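Ticket: Open day demo, simulator view frozen on visitor screen
Opened: Dec 19, 2021
Site: Ornevden, demo hall
Status: Open, priority lowered from "urgent" to "before the next visit"

Reported problem
The big screen by the entrance is meant to show the simulated table assembly while visitors queue for the real one. It ran nicely through rehearsal. With 85 visitors through the door and the man from Udton already asking what it all cost, the simulated arm stopped with its gripper open and stayed there. The software said it was running. The visitors said it wasn't, and I'm inclined to side with them.

First attempt
Restarted the viewer. Same result, and the Dornora start-up logo now four feet high for everyone to enjoy. The logo is the one part of the system that has never failed.

Second attempt
Checked the network. The demo machine was on the guest wifi, along with most of the guests. Moved it back to the cable. Response time fell from 2,000 ms to 200 ms and the arm still didn't move. Left it on the cable anyway.

Third attempt
Read the log, which I should have done first. The planner was asking for a grasp and the grasp checker was refusing it, over and over, without telling the operator. Last entry before I gave up reading:

grasp rejected: target pose out of date
retrying

It had been retrying since before the coffee was served. The retry limit is set to "none", which I had taken to mean no retries. It means no limit.

Cause (probable)
The scene file was swapped in May for one with the table in a different position, and the saved grasp poses were not. At rehearsal we ran from a saved session, so the old poses were never asked for. On the day somebody did the correct thing and started it fresh. That was me.
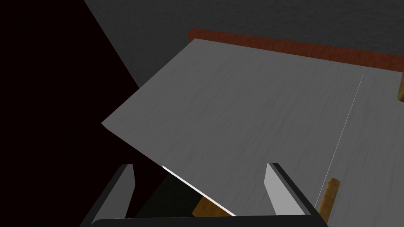

Workaround on the day
Switched the big screen to the recorded run from the Ververidis visit and let it loop. One child noticed that it was looping and told the queue, with timings. The real arm behaved itself all afternoon, so the report will say the demonstration went to plan – which it did, on the side of the hall where people had stopped looking at the screen.

Still to do
Regenerate the grasp poses against the current scene file.
Set the retry limit to 2 and have it show an error in words.
Block the demo machine from the guest wifi.
Rehearse from a fresh start, with the saved session deleted beforehand.
Find out who has the remote for the big screen. It was showing the logo again when I locked up.

Leave this ticket open until the fresh start has been tried on the hall machine. It works on my desk, but so did the last one.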